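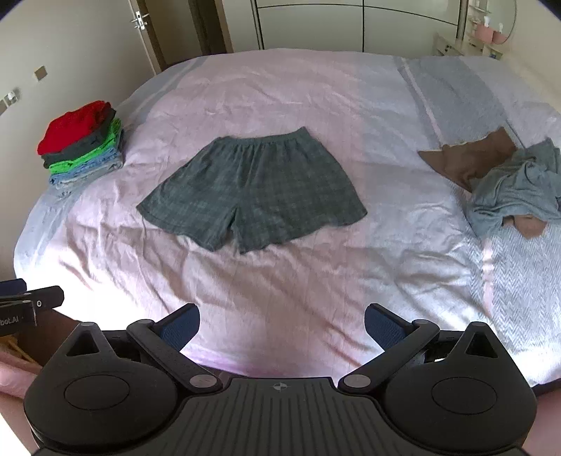 Folding Elasticated Shorts and Other Soft Clothing on a Bed

A bed is a usable folding surface if two things are allowed for: it gives under the hand, and the cover moves with the garment. The method below is for shorts with a gathered waistband, with notes on the other items that usually come out of the same wash. It assumes everything is fully dry. Clothing folded with damp in the waistband or seams will smell within days.

Setting up

Pull the bedspread towards the foot of the bed so that the slack is out of the middle. It need not be smooth, since small wrinkles in the cover do not transfer to cotton in the time it takes to fold one item. Large ridges do matter. They lift one half of the garment and the centre fold ends up off the line.

Divide the bed into three areas. Unfolded clothing goes on one side, the garment being worked on lies in the middle, and finished items are stacked on the other side. Right-handed people generally find it easier to have the unfolded pile on the right. Keep the middle clear to a width of at least 600 mm. Adult shorts laid flat with the legs spread will take up most of that.

Shorts with an elasticated waist

1. Shake the shorts once from the waistband and lay them down with the waistband away from you and the hems towards you. Front or back uppermost makes no difference, but use the same side for every pair if they are to look alike in the drawer.

2. Square the waistband. Elastic pulls the top of the garment narrower than the legs, so the shorts form a fan shape and the gathers run down into the body. Do not try to stretch the gathers out. Hold both ends of the waistband, pull until it is just straight, and let it relax. If one end sits higher than the other, move it now. A sloping waistband is the usual cause of a crooked bundle.

3. Press down any corner of the waistband that stands up. If it will not lie flat, the side seam has rolled. Turn the seam back with a finger and thumb.

4. Spread the legs until there is a small notch between them and the crotch seam lies flat. On a checked or plaid fabric, follow one of the vertical lines from waist to hem. Where the line bends, the leg is twisted. On dark cloth the check can be faint, and it is quicker to go by the side seam.

5. Fold one leg over the other along the centre line, hem to hem. The crotch seam will project as a small triangle. Fold the triangle in towards the middle so that the outer edge is straight.

6. Bring the hems up to the lower edge of the waistband. Stop there. Carrying the hems over the elastic produces a thick end, and the item will lean as soon as anything is placed on it.

7. Fold once more if the drawer is shallow. For shelf storage, leave the bundle at the size it is.

Swim shorts with a mesh lining need the lining pushed down into the legs before step 4. Shorts with a drawstring should have the cord tucked inside the waistband, untied. Knots leave a lump that marks the layer above.

Latex and rubberised items

Waistbands containing exposed Latex should not be folded across the elastic. Repeated folding at one point cracks it. Roll these from the hem and store with the waistband on the outside.

Building the stack

Clothing stacked on a mattress will lean — the base sinks unevenly and each layer adds to the error. The following reduces it.

Put the widest folded item at the bottom and press it with a flat hand before adding the next.

Place all main folds facing the same way. Loose edges go to the back. Edges left at the front sag and open as the stack grows.

Alternate the thick end from left to right on items that have one. Sweatshirts and anything with a hood need this more than T-shirts.

Limit the stack to five or six items. Above that, start another or carry the first to the drawer. Keep it near the wall if the bed is against one, but not touching. A stack resting on the wall falls when it is lifted.

Sorting by colour as you stack costs no extra time and makes single items easier to find later. Mwende Okoth prefers to sort by wearer and ignore colour, which is the better system in a house where more than two people share a wash.

The unfolded pile

Take from the top and do not pull from underneath. Pulling a garment out from under another twists both. If the pile is going to wait more than an hour or so, open it out and lay the items loosely over one another. Creases in a crumpled pile set at the deep folds, and heavier cloth holds them longest.

Items that come off the pile inside out should be turned before they are laid down. Turning a garment on the bed drags the cover and undoes the setting up.

Drawer fit

Measure the inside of the drawer before settling on a final fold. A drawer 852 mm wide takes five columns of shorts folded to 170 mm, with a small gap left over. Standing the bundles on edge works for cotton and fleece. Slippery synthetics slump unless the row is full, and are better laid flat.

Notes by Naomi Laizer. Revised 14 November 2025.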